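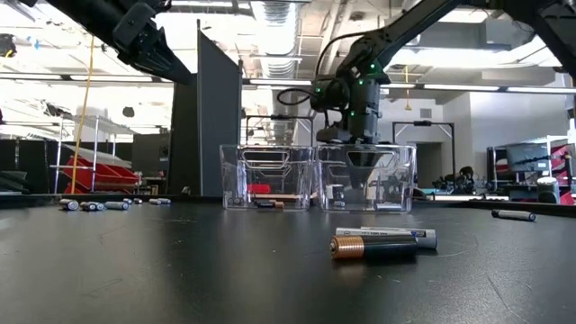 건전지 분류 작업 중. 그리퍼가 오른쪽 투명 통 쪽으로 내려가 있어요.

Pomow 써 본 이야기 (양팔 모션 플래너 + 인식 + 작업 편집기)
2020/09/18

지난번 글에 댓글로 "그래서 Pomow는 쓸 만해요?"라고 물어보신 분이 꽤 계셔서 드디어 씁니다. 4월에 라이선스를 받았으니까 여름 내내 끼고 산 셈이네요. 중간에 한 번 지웠다가 다시 깔았고요(이 얘기는 뒤에 나와요). 칭찬도 하고 욕도 할 건데, 제가 돈 주고 산 거라 눈치 볼 데는 없습니다.

Pomow는 Dristholm에서 만드는 매니퓰레이션용 소프트웨어예요. 모션 플래너, 물체 인식, 작업 순서 편집기가 한 덩어리로 들어 있고, 각각 따로 떼어서 쓸 수도 있습니다. 저는 원래 플래너만 필요했어요. 팔 하나일 때는 직접 짠 코드로 그럭저럭 버텼는데, 옆에 팔이 하나 더 붙는 순간부터 서로 비켜 가게 만드는 일이 너무너무 귀찮아졌거든요. 한쪽이 움직이는 동안 다른 쪽을 세워 두면 안전하긴 하죠. 근데 그럴 거면 두 대를 왜 샀나 싶고.

시험 작업은 건전지 분류로 잡았습니다. 검은 테이블 위에 건전지를 흩어 놓고 투명 플라스틱 통 두 개에 나눠 담는 거예요. 말로 하면 애들 장난 같은데 소프트웨어 입장에서는 고약한 조건이 다 모여 있어요. 물체는 원통이라 건드리면 구르고, 통은 투명하고, 테이블은 번들거리고, 건전지는 종류마다 색이 제각각이고요. 사진 앞쪽에 있는 구리색 끝 달린 검은 놈하고 은백색 놈처럼 둘이 나란히 붙어 있으면 손가락 들어갈 틈부터 걱정해야 합니다.

설치

설치 자체는 금방이에요. 설치 파일 받고, 라이선스 키 넣고, 로봇 모델 파일 불러오고. 커피 한 잔 내리고 오니까 끝나 있더라고요. 문제는 그다음의 팔 베이스 맞추기인데, 마법사가 시키는 대로 자세를 바꿔 가면서 찍으면 두 팔의 상대 위치를 계산해 줍니다. 처음엔 약 20분 걸렸고 두 번째부터는 훨씬 빨랐어요. 손에 익으니까 음악 들으면서 할 수 있는 수준.

짜증 났던 건 로봇 모델의 충돌 형상을 자동으로 단순화해 주는 기능이에요. 기본값으로 돌리면 그리퍼 손가락을 뭉툭한 덩어리로 감싸 버립니다. 제 그리퍼는 끝으로 갈수록 좁아지는 모양인데 이걸 벽돌처럼 만들어 놓으니 통 안에 손을 넣는 경로가 하나도 안 나와요. 하루 종일 "No valid plan" 메시지만 보다가 충돌 형상 표시를 켜 보고서야 알았습니다. 아니 이런 건 좀 처음부터 켜 두라고요! 손가락만 골라서 원본 메시로 바꾸니 바로 경로가 나왔어요. 메뉴는 Robot → Geometry → Per-link 안에 있습니다. 저처럼 헤매지 마시길.

플래너

제일 마음에 드는 부분부터 갈게요. 양팔 플래닝은 정말 잘해요. 왼팔 작업과 오른팔 작업을 따로 적어 두면 시간축 위에서 알아서 끼워 맞춰 주는데, 한쪽이 통 위에 있을 때 다른 쪽이 뒤로 물러났다가 자리가 나면 슬쩍 들어오는 모양이 꽤 자연스럽습니다. 예전에 제가 만든 건 공유 구역에 자물쇠를 걸어 놓고 먼저 온 팔이 나갈 때까지 무작정 서 있는 식이었거든요. 그거 보다가 이거 보면 속이 다 시원해요.

팔이 위에서 비스듬히 내려오다가 손목을 수직으로 세워서 통 위에 걸치는 자세 있잖아요, 이 자세를 원하면 손목 방향 제약을 걸어야 하는데 제약 편집기도 괜찮습니다. 원뿔을 마우스로 벌렸다 좁혔다 하면 허용 각도가 바뀌고, 그 범위 안에서 가능한 팔 자세가 옆에 유령처럼 겹쳐서 보여요. 숫자로 넣을 때는 감이 안 오던 게 이렇게 보니까 한 번에 이해되더라고요. 후배한테 설명할 때도 이 화면만 띄웁니다.

아쉬운 점도 있어요. 케이블을 몰라요. 정확히는 케이블을 넣을 방법이 있긴 한데, 링크에 원통이나 구를 덧붙여서 "여기는 비워 둬" 하고 표시하는 게 전부예요. 제 팔은 관절 위로 케이블이 둥글게 넘어가고 옆으로도 고리처럼 튀어나와 있어서, 플래너가 멀쩡하다고 내놓은 경로를 보면 가끔 간담이 서늘합니다. 결국 고리 자리에 납작한 상자를 붙이고 관절 한계를 좀 줄여서 쓰고 있어요. 안전해진 대신 갈 수 있는 자세가 줄었죠. 다음 버전에서 제일 바라는 게 이거예요.

그리고 재계획이 조금 요란합니다. 물체 위치가 살짝만 바뀌어도 경로를 처음부터 다시 짜는 게 기본 동작이라, 인식 결과가 떨리면 팔도 같이 갈팡질팡해요. Replan tolerance 값을 올리면 얌전해지는데, 너무 올리면 굴러간 건전지의 옛날 자리를 집으러 갑니다. 허공을 정성스럽게 집어서 통에 넣는 걸 보면 웃기기도 하고 슬프기도 하고.

인식

여기서부터 점수가 깎입니다.

기본 인식 모델은 흩어진 물체를 찾는 건 잘해요. 테이블 위에 띄엄띄엄 놓인 건전지는 거의 다 찾고, 길이 방향도 잘 잡습니다. 그런데 방향의 앞뒤, 그러니까 어느 쪽이 단자 쪽인지는 색 차이가 확실할 때만 믿을 만해요. 구리색 끝이 달린 건 쉽습니다. 몸통이 은색이고 끝이 검은 것도 곧잘 해요. 전체가 비슷비슷한 색이면 뒤집어서 보고할 때가 있는데, 신뢰도는 또 당당하게 높게 나와서 얄미워요. 저는 분류만 하면 되니까 넘어가지만 홀더에 끼우는 작업이면 못 씁니다.

반사도 문제였어요. 제 테이블이 검고 반들거려서 구리색 끝부분이 바닥에 은근히 비치거든요. 사람 눈에는 아무것도 아닌데 Pomow는 이걸 물체의 일부로 쳐서 길이를 늘려 잡곤 했습니다. 그러면 파지점이 한쪽으로 밀리고, 밀린 데를 집으면 건전지가 기울어서 들려요. 바닥면 높이를 직접 재서 고정값으로 넣고, Reflection mask라는 옵션을 켜니 많이 줄었습니다. 이 옵션은 Experimental 탭에 숨어 있는데, 제 생각엔 당당하게 앞에 나와도 될 물건이에요.

투명 통은... 음. 통을 인식으로 찾는 건 일찌감치 포기했어요. 벽 너머로 빨간 물건이 그대로 비쳐 보이니까 어떤 때는 벽이 없다고 하고, 어떤 때는 통 안에 빨간 물체가 있다고 합니다. 뭐라고 하기도 미안하죠. 저는 통의 치수를 재서 모델을 만들고 위치를 고정한 다음 충돌 물체로 등록해 놓았어요. 벌어진 테두리와 손잡이 구멍까지 넣을까 하다가 바깥 윤곽만 살짝 여유 있게 잡았는데 그걸로 충분했습니다. 다만 통을 실수로 건드리면 처음부터 다시 맞춰야 해요.

통 안에 이미 들어간 건전지를 세는 기능도 써 봤는데, 위쪽 벽에 가린 건 자꾸 놓치고, 비스듬히 벽을 통과해서 보이는 건 두 개로 나눠 보기도 하고... 저는 그냥 안 씁니다. 집어서 놓을 때마다 카운터를 올리는 게 속 편해요.

작업 편집기

블록을 연결해서 순서를 짜는 방식이에요. 저는 이런 걸 보면 일단 삐딱해지는 사람이라(코드로 쓰면 세 줄인데!) 처음 한 달은 거의 안 열었습니다. 그런데 실패 처리를 짜다가 생각이 바뀌었어요. 집기에 실패하면 다시 보고, 또 실패하면 옆에 있는 걸 먼저 하고, 그래도 안 되면 반대쪽 팔에 넘기고... 이런 분기가 쌓이면 코드로는 저도 못 읽게 되는데 그림으로 보면 읽힙니다. 실행 중에 지금 어느 블록에 있는지 색으로 표시되는 것도 좋고요.

붙어 있는 건전지를 떼어 놓는 블록은 직접 만들었어요. 둘이 딱 붙어 있으면 그리퍼를 다문 채로 한쪽 끝을 살짝 밀어서 틈을 벌린 다음 다시 찍고 집는 겁니다. 파이썬으로 짜서 사용자 블록으로 등록했는데, 등록 과정은 깔끔했어요. 함수 하나 쓰고 입출력 이름만 적어 주면 편집기에 바로 뜹니다. 미는 속도를 욕심내면 테이블 밖으로 굴러가니까 천천히 하세요. 뭐... 제가 어떻게 아는지는 묻지 마시고요.

버그 하나. 블록 이름에 한글을 쓰면 저장은 되는데 다시 열 때 이름이 전부 물음표가 됩니다. 기능은 그대로라 실행은 돼요. 물음표 블록만 잔뜩 있는 그림을 보면서 디버깅하는 기분, 별로 권하고 싶지 않습니다. 지금은 전부 영어로 써요.

지웠다가 다시 깐 이야기

여름에 업데이트를 한 번 했다가 오류 501을 만났어요. 메시지는 "Controller sync lost (501)" 딱 한 줄이고, 설명서에서 찾아보면 "컨트롤러 동기화가 끊겼습니다"라고 나옵니다. 네, 그건 저도 읽었어요...

증상은 양팔 동작 중에 한쪽만 멈추는 거였고, 나오는 시점이 들쭉날쭉해서 더 미치겠더라고요. 네트워크 케이블도 바꿔 보고, 스위치도 바꿔 보고, 홧김에 지우고 옛날 제 코드로 돌아갔다가, 자물쇠 걸고 멍하니 서 있는 팔을 이틀쯤 보고는 다시 깔았습니다. 한번 편한 걸 쓰면 못 돌아가요.

해결은 지원팀의 Edit Hegedűs 님 덕분이에요. 로그를 보내 드렸더니 두 컨트롤러의 시계가 조금씩 벌어지고 있다고, Time source를 Auto에서 Host로 바꿔 보라고 하셨습니다. 바꾸고 나서는 그 오류를 본 적이 없어요. 답장도 빨랐고, 제가 엉터리 영어로 쓴 질문에 화면 캡처까지 붙여서 설명해 주셔서 감동했습니다. 설명서에도 이렇게 적어 주면 얼마나 좋을까요.

다른 것과 비교하면

Wemgate 툴킷도 잠깐 써 봤어요. 그쪽은 인식이 더 나은 느낌이고, 특히 비슷한 색의 물체 방향을 덜 헷갈려 합니다. 대신 양팔이 사실상 외팔 두 대예요. 서로 비켜 가는 규칙을 사용자가 다 써야 하고, 제약도 숫자로만 넣습니다. 팔 하나로 물체 찾고 집는 게 전부라면 저는 Wemgate 쪽을 먼저 볼 것 같아요.

Deák은 플래너만 파는 곳이라 바로 비교하긴 어려운데, 계산은 체감상 제일 빨랐습니다. 다만 시각화 도구가 없다시피 해서 제가 앞에서 말한 벽돌 손가락 같은 문제가 생기면 눈치로 찾아야 해요. 고수분들은 좋아하실 듯. 저는 눈으로 봐야 믿는 사람이라 패스했습니다.

자잘한 것들

시뮬레이션 화면에서 시간 막대를 끌어서 경로를 앞뒤로 돌려 보는 기능, 진짜 자주 씁니다. 두 팔이 제일 가까워지는 순간에 표시가 찍혀서 거기만 확대해 보면 돼요.

로그 파일은 무섭게 커집니다. Depth 저장을 끄지 않으면 디스크가 눈 깜짝할 새에 차요. 기본으로 켜져 있으니 설치하자마자 확인하세요.

비상 정지 후 재시작할 때 마지막 블록부터 이어서 갈지 물어보는데, 손에 뭘 쥐고 있었는지는 기억을 못 해요. 건전지를 쥔 채로 다시 집으러 가는 걸 막으려면 재시작 블록 맨 앞에 그리퍼 폭 확인을 넣어 두는 게 좋습니다.

다크 모드 있습니다. 글씨가 좀 작아요.

그래서 살 만하냐

팔이 두 대 있고 서로 부딪힐 거리에서 일을 시킨다면 저는 추천해요. 플래너와 시간 맞추기만으로도 제값을 한다고 생각합니다. 인식까지 이걸로 다 해결하려는 분은 체험판에 본인 물체를 꼭 올려 보고 결정하세요. 반짝이거나 투명한 게 있으면 더더욱이요. 저도 인식은 조만간 제 모델로 갈아 끼울 생각이고, 외부 인식 결과를 받는 입력이 따로 있어서 플래너는 그대로 둘 수 있을 것 같아요.

체험판은 기능 제한 없이 기간만 정해져 있고, 작업 파일은 정식판에서 그대로 열립니다. 떼어 놓기 블록 코드가 필요하신 분은 댓글에 남겨 주세요. 주석 좀 정리해서 올려 둘게요.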